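Lenholmの一人用ロフト「Lenholm Loft 4」を買いました(家具なし、スキン用の床テクスチャつき)

こんにちは。仮想世界の中の家と家具について、ときどきレビューを書いています。日本語は私の母語ではありませんので、言い方が少し変なところがあるかもしれません。読みにくいときはコメントで教えてください。

今回は、Lenholmというお店のロフト型の家です。私は前にOrbridgeの大きい海の家に住んでいました。きれいな家でしたが、部屋が多すぎて、半分は何も置かないままでした。それに、窓の外の水の動きがいつも見えていて、私の古いパソコンにはすこし重かったです。それで、小さくて、空の上に置ける家をさがしていました。

マーケットでLenholmのページを見つけたのは、12月のFestaのセールのときです。セールの値段ではありませんでした。Lenholmはこのイベントに参加していなくて、検索の結果にいっしょに出てきただけです。でも写真の光がとても自然だったので、先にデモを出してみることにしました。

デモについて

デモは無料で、家の真ん中に大きい文字の板が立っています。この板は動かせません。中を歩くとき少しじゃまですが、天井の高さと階段の幅はちゃんと確認できます。私のアバターは背が高いほうなので、階段で頭がぶつかるかどうかが一番心配でした。カメラは一度だけ壁の外に出ましたが、頭はぶつかりませんでした。

デモには照明のメニューが入っていません。これは残念です。私は夜の設定で暮らすことが多いので、夜の部屋の色を買う前に見たかったです。

値段と重さ

値段は726です。この広さの家としては、中くらいだと思います。土地の負荷は61で、ドアと窓のスクリプトも全部入れた数字です。私の土地は残りが188しかなかったので、家を出したあとにも家具を置く余裕がありました。前の海の家は家だけでほとんど188を使っていましたから、この差は私には大きいです。

権限はコピーと変更ができて、譲渡はできません。変更ができる家はうれしいです。私はすぐに奥の壁を一枚はずして、本棚を入れました。あとで元にもどしたいときは、もう一つコピーを出せばいいので、安心してこわせます。

見た目

壁はうすい灰色のコンクリートで、古い倉庫を住まいに直したような感じです。影は最初からテクスチャに焼いてあります。この影が上手で、グラフィックの設定を低くしても部屋が平らに見えません。ただし、影の方向は変えられません。大きい窓を別の壁に作ると、光と影が合わなくなります。私は本棚の壁のところで気がつきました。今は背の高い植物を置いてかくしています。

床は4種類から選べます。明るい木、暗い木、白いタイル、それからコンクリートです。私は暗い木にしました。白いタイルもきれいですが、広い面に使うと模様のくりかえしが見えます。小さい台所やお風呂の部分だけに使うのがいいと思います。
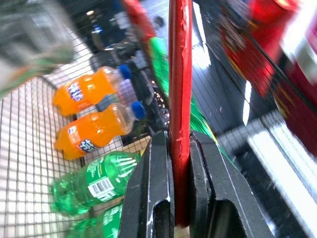

使い方とメニュー

ドアをクリックすると、青いメニューが出ます。鍵、窓の透明度、照明、床の四つのページがあります。日本語の説明書はありません。英語のノートカードが一枚入っていて、文は短くて、私の英語でも分かりました。

鍵のリストには、名前を手で書かないといけません。近くにいる人から選ぶ機能がほしいです。名前を一文字まちがえると、友だちはドアの前で待つことになります。私は一回それをやりました。友だちは窓から入りました(窓には鍵がかかっていませんでした)。窓の鍵はドアと別のページにありますので、注意してください。

照明は、明るさが三段階で、色は電球の色と白の二つだけです。もっと細かく変えたい人には足りないかもしれません。私は電球の色の一番暗いのをいつも使っています。階段の下がちょうどよく暗くなって、そこにソファを置くと、とても落ち着きます。

家具は何を合わせたか

家具は何もついていません。私はSitompulのソファと低いテーブルを持っていたので、まずそれを置きました。Sitompulの家具は色が少し赤い木で、暗い床とよく合います。ソファは座り方のアニメーションがたくさんありますが、足が床に少し入ってしまうポーズがあります。ロフトの床の高さのせいかと思って調べましたが、前の家でも同じでしたので、ソファのほうの問題です。

二階はベッドと机だけにしました。天井がななめですから、背の高い家具は壁から少しはなさないと、角が屋根の外に出ます。外から見て気がつきました。空の上の家なので、見る人はあまりいませんが、私は気になります。

困ったこと

二階の手すりのあたり判定が、見た目より少し内側にあります。手すりによりかかるポーズで写真をとりたいとき、アバターが手すりまで届きません。お店にメッセージを送ったら、次の日に返事が来て、次の更新で直す予定だそうです。返事はていねいでした。更新はまだ来ていません。

もう一つは、遠くから見たときの形です。少しはなれると階段が消えて、二階が浮いているように見えます。これはビューアの設定で物の細かさを上げるとよくなりましたが、遊びに来る人の画面では直りません。

どんな人にいいか

一人か二人で住む人、空の上に小さい場所がほしい人、自分で壁を変えるのが好きな人には、いい買い物だと思います。家具つきですぐに住みたい人や、照明にこだわる人は、別の家も見てから決めてください。

私の点数は、五つ星のうちの四つです。手すりが直ったら、この記事に書き足します。次は、Sitompulの新しい台所セットを試す予定です。デモをもう出してありますが、オーブンの扉がまだうまく開きません。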